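Running the teardown table on open day, notes for whoever has it next July

Sayaka Sugawara and I had such a good time with this one at Lallidden that I wanted to write down how we do it, start to finish (sorry if I ramble!).

1. Lay the computer on its side with the panel off, and stand the hard disk drive upright in the printed fixture, left of the case.
2. Bring the arm in from overhead and stop it just above the case, so folks can look for a minute before anything moves.
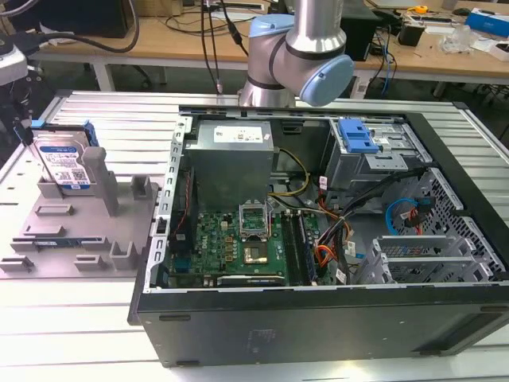 *The opened tower on the table, with the drive in its fixture.*

3. Let visitors come up 4 at a time, and please don't rush them, they always have wonderful questions.
4. Between groups, hold the arm still and go over the gripper screws and finger pads up close. Kids love this part too!

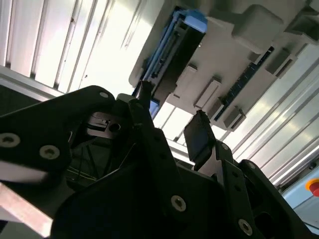
*Gripper fingers and screws, seen close up.*

We had about 80 people through. Extra screws are in the Junness drawer.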